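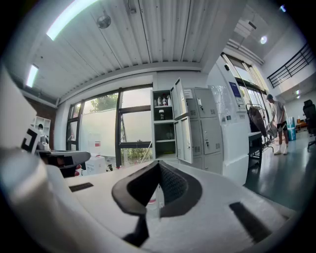
Ketmont Capture Tools
Software for handheld gripper recordings
Version 4, for Linux workstations

Overview

Ketmont turns recordings from handheld grippers into trajectories you can replay, check and train on. It reads the wrist camera video and the inertial data, works out where the gripper was at each moment, measures how far the jaws were open, and writes everything to one file per episode.

It is sold as a desktop program with a command line version included. Both use the same settings file, so a job set up on the desktop can be run overnight on a server.

What it does

Tracking. The tracker builds a map of the room from one slow mapping pass and then places every later episode in that map. Ceilings, window frames and shelving usually give it plenty to hold on to. Large glossy floors and bare white walls give it less. Wide fisheye lenses are supported directly, and there is no need to straighten the video first.

Jaw opening. Square fiducial markers on the fingers are read in each video frame and converted to a jaw width. If one marker is in shadow or out of view, the program uses the other one and flags the stretch for review. If both are lost for more than 75 frames in a row, the episode is set aside.

Masking. People and other moving things in the background can throw off tracking. The masking step leaves them out of the map. A second mask covers the gripper body itself. You draw it once per gripper model and save it with the calibration.

Reach check. Load a robot description file and Ketmont tests each trajectory against joint limits, speed limits and table height. Episodes the arm can't follow are listed with the time and the joint at fault.

Review window. Video, path and jaw width play side by side. Trim the ends, split an episode, or mark it as rejected. Edits are stored separately and the source recording is not changed.

Export. Zarr, HDF5 and plain CSV. Frame rate, image size and action format are set at export.

The Uson module

Uson is the optional planning add-on. It takes an approved trajectory and fits it to a particular arm and mounting position, with collision checking against a simple model of the cell. It can shift the whole path, slow parts of it, or change the approach angle within limits you set. Uson needs a base license and is installed from the same package.

Calibration

Each camera needs one lens calibration. Print the board from the Help menu on stiff paper, fix it flat, and record it from different distances and angles. The program accepts the result when it has 142 usable views. Allow about 15 minutes. Repeat the job if the lens is removed or refocused.

Jaw calibration is shorter. Open and close the jaws fully five times with the markers in view.

System requirements

Operating system: Ubuntu 22.04 or 24.04, 64-bit
Memory: 32 GB, 64 GB for long mapping passes
Graphics: NVIDIA card with 12 GB or more
Disk: SSD, with free space of three times the raw footage
Network: needed for activation only

Licensing and order codes

KT-186 Ketmont base, one workstation, one year of updates
KT-529 Ketmont base with Uson, one workstation, one year of updates
KT-SRV Server license, command line only

The program keeps working after the update year ends. Schools and universities should ask for the teaching price before ordering. A trial copy runs for 30 days with all functions on, but exports are limited to 20 episodes.

Older files

Projects made in version 3 open in version 4 and are converted on first save. Version 2 projects have to be opened in version 3 first. Maps made before version 3 can't be converted and need a new mapping pass.

Support

Email support is included during the update year. Please attach the log folder and the settings file to your first message. Do not send raw video unless we ask for it. The upload link for large files is on the account page.

Related products

Fabbri marker sheets, matte, set of ten
Kemmont sync box for two-gripper recording
Calibration board, aluminum, A3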